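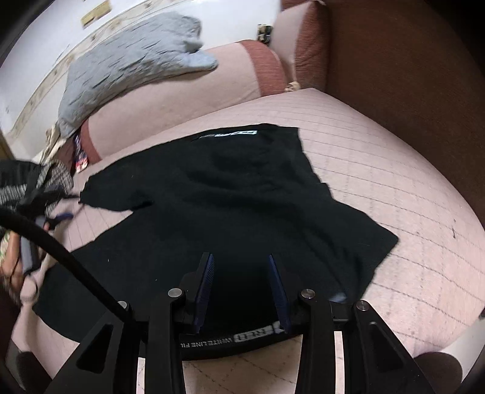

Unit 4 of Textile Care and Labeling covers how fiber content, size and care instructions are attached to finished garments, and how well each method holds up in service. Three methods account for most knitwear: the woven label sewn into the neck seam, the satin or nylon label sewn into the side seam, and the mark printed straight onto the inside or outside of the fabric. On a black T-shirt, a white-and-gray print near the collar has strong contrast when new, so any loss of ink is easy to see and easy to grade. Dark shirts are for that reason the standard sample in the first lab. Pale garments with pale prints are harder to grade and are left to the second lab.

4.1 Printed marks

A printed mark is normally applied by heat transfer, pad printing or screen printing. Heat transfer lays down a film carried on a release sheet. The film sits on top of the knit and bridges the loops. When the knit stretches, the film must stretch with it or crack. Pad printing puts down a thinner layer that follows the surface more closely but has less ink to lose.

Failure takes two main forms. Cracking shows as fine lines running across the direction of stretch. Lifting starts at an edge or corner and spreads inward. Record the two separately, even when both occur on the same letter.

4.2 Sewn labels

Woven labels rarely become unreadable. Complaints are mostly about skin contact: heat-cut edges are stiff, and monofilament thread can work loose at the ends of the seam. Wearers often cut the label out – at which point the care information is gone for good. Elba Painemal's reading for this unit treats removal by the wearer as a form of label failure. Use the same definition in your reports.

4.3 The Tellwood wash series

The data set for the exercise is the Tellwood series, in which 424 cotton knit shirts were washed and tumble dried, then graded by two readers working apart. The table gives 2,238 single readings. Some shirts were withdrawn early for seam damage and have fewer readings than the rest. Do not fill in the missing values.

Where the readers differ by one grade, take the lower. Where they differ by more, use the third reading by Ajith Nambiar, given in the last column.

4.4 Exercise

Plot median grade against wash cycle for heat transfer and pad print on the same axes. State the cycle at which each method first falls below grade 3. Then explain whether drying or washing is the more likely cause of cracking, using the 84 line-dried shirts as the comparison group.

Reports go to Beatrice Minja by noon on Monday. Keep the discussion to 2 pages, plots not included. Bring one garment of your own with a printed mark to the next lab – washed, and with the mark still at least partly readable.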